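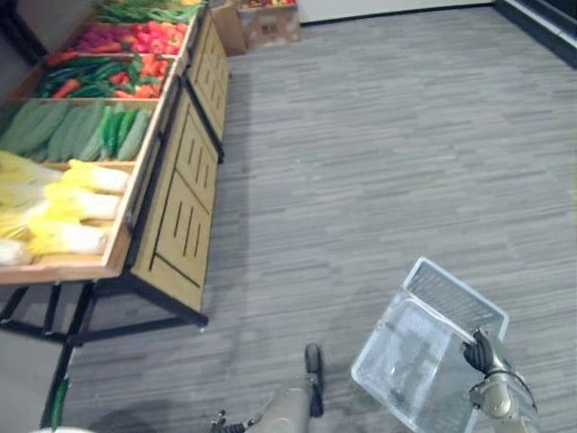 Flimari Market is a student robotics project and indoor competition task of the Graltonley Robot Club. In the task, a robot must do a small part of a grocery trip: take a shopping basket, carry it, choose vegetables from a display stand and bring the basket to a table. The name is used both for the task and for the room where it is practiced. The project is led by the club teacher, Freya Sugden, and the rules were written by Kieran Bloxham when he was a student member.

Background

Before Flimari, the club worked mostly with wheeled robots that followed a line on the floor. Members found this work too easy after the first year, and Bloxham proposed a task from daily life. His first version of the rules had only one object, a tomato, and a cardboard tray. The basket was added in June of the next year, after a long discussion about the handle. Some members wanted a basket with a fixed handle, others preferred an open rim that a hand can hold from any side. The rules now permit both.

Task and scoring

A run lasts 90 seconds in the junior class and 129 seconds in the open class. The team receives a shopping list when the clock starts. Points are given for each correct vegetable, and points are taken away when an item falls on the floor or when the stand is moved. A vegetable that is damaged gives no points, even if it is the correct one. The full score is 60 points.

The vegetables lie in slanted compartments, sorted by kind or mixed, so the robot must separate shapes which are close to each other. Long green items are considered the most difficult. In practice runs the teams often confuse cucumber with zucchini - the judges accept no excuse for this, but a team may ask for one repeat of the run.

Hands and grippers

Teams may use a simple gripper or a hand with several fingers. The simple gripper is faster to program and closes well on the rim of a basket. A hand with fingers can hold round and soft objects better, but it needs more adjustment before each run. The rules permit fabric covers on the hand, provided that the fingertips stay free.

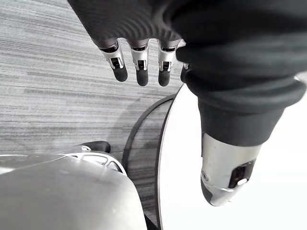
Robotic hand with a black fabric covering and rounded black fingertips, above a round white table.

The club keeps a written log for every hand, named after the part of the manual which is called "Gosling" by the members. The origin of this name is not recorded. In the log the students write which finger was adjusted, by whom, and with which result. At the last count the log had 1071 lines, many of them only one or two words long.

Handing over the basket

The last part of the task is the table part, called "Dandara" in the rules.

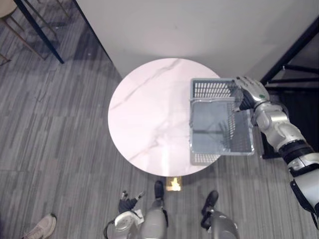

Dandara was at first only a bonus exercise, and it became obligatory when the open class was created. The robot must put the basket on a table and let it go without pushing it over the side. A round table makes this harder than a square one, as the straight edges of a basket do not match the rim. A rectangular wire basket can rest on the right half of the top and still overhang the rim slightly, with the robot's fingers curled over its far corner. According to the rules such a position is valid if the basket stays in place for the count of the judge after the hand has opened. Sugden teaches her students to place first and correct later, while Bloxham's original notes recommend to approach again from the beginning. Both methods are in use.

Open day

The club shows the task to parents and other schools once a year. The next open day is planned for Sat 18 September. Visitors may write the shopping list for the last run of the day, but the list must contain only vegetables which are on the stand.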